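Lilibeth Mangubat
Okay, so I promised a few of you I'd write up the Great Chair Week once I'd had some sleep, and it's Friday and I've got coffee, so settle in. It's a thread about office chairs. I'm sorry and also I'm not.

Some background for newer folks: I look after the shared workroom at Kallura, which mostly means I order the paper towels and listen to people's backs hurt. We got mesh chairs in August, the black ones with the curved headrest, and everyone loved them for a day and a half.

Then the complaints started rolling in. The headrest pushes my head forward. The headrest is too high. The armrests hit the desk. I sat down after lunch and I was two inches tall. (That last one was Ino, and I laughed way longer than a kind person would.)

So I did what I should have done at the start and went from desk to desk before anyone got in, sitting in every single chair like Goldilocks, with a roll of masking tape and a pen.
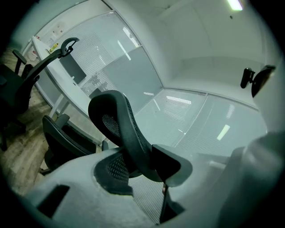

The thing I keep telling people is to leave the headrest for last! Everybody grabs it first because it's the fancy part. Get your feet flat, get the seat height right, scoot all the way back until the mesh is holding you up, and then see where your head lands. Half the time you'll want the headrest lower than you think.

Mesh also collects lint like you wouldn't believe. I go over ours with the soft brush on the vacuum, then a barely damp cloth on the frame. Please don't use the lemon spray on the mesh. I did that to one chair and it smelled like a candy store until Tuesday.

Now, armrests. Ours have those padded tops, and if you shove the chair under the desk with the arms up high, you'll chew a line into the padding in no time. I've started asking everybody to drop the arms before they leave for the day. Nguyen's team does it every night without being asked and I could just hug them.

The other end-of-day thing is cables. A chair wheel will find a cord on the floor every time. If your desk has a hole in the top for cords, use it – bring the slack up through there and tie off whatever is left underneath. I bought a big bag of those fabric ties and I'm handing them out like Halloween candy.
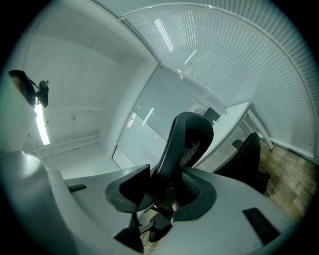
Florante Marquez replied that I was being too easy on the armrests, and that at his last place they took the arms off completely and got so much more room to pull in close. He also wanted to know if I'd tried felt pads under the front edge of the desk.

I haven't, Florante, but now I'm going to! I'm a little nervous about taking the arms off because a couple of people here really lean on theirs when they get up. Maybe I'll do one chair as a test and park it by the window for whoever is curious.

Somebody else asked about noise on the floor. Pull the wheels and get the hair out first – it's disgusting and very satisfying. I use an old seam ripper and a paper bag. Ours rolled much quieter afterward.

Next up is the wobbly desk in the corner, which I've been avoiding since summer. If you have a favorite trick for leveling desk feet that doesn't involve folded cardboard, send it my way. I'll be at it Monday with the good screwdriver, if Ino ever gives it back.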